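Viltoteo wrist-view grasp set – README

Last edit February 11, 2022. Still rough, fix as you find.

What this is

Wrist camera recordings from the Jallo arm, picking up everyday household stuff off a table. Made for testing the Mathebula method (grasp point from wrist view only, no overhead camera). 2,000 episodes total, 200 held out for test. Split is by object, so nothing in test shows up in train.

Main question was whether a single wrist view is enough when there's clutter behind the target. Short answer – mostly, but see-through things close behind the target still pull the grasp point off. Tall cartons are the usual case. Blue milk carton standing between the open fingers, tall white translucent container right behind it, and the predicted width comes out too wide becuase the two get merged into one blob.
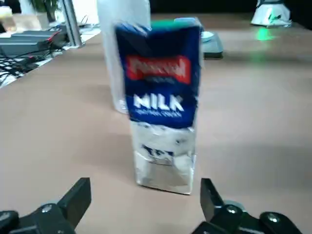 Files

episodes/ – one folder per episode, frames plus gripper state
labels/ – grasp point, width, success flag
splits/ – train and test lists, dont reshuffle these

Known problems

- Motion blur on some frames, small print on packaging often unreadable. Not filtered.
- Lighting not controlled. Colored light and reflections on the tabletop in places.
- 3 episode folders have no gripper state. Loader skips them.
- Success flag set by hand, roughly 4 seconds after lift. Slips later than that are still marked as success.

Use

Research only. Cite the Kudville tech report if you publish. Next version planned for April, same format, more see-thru objects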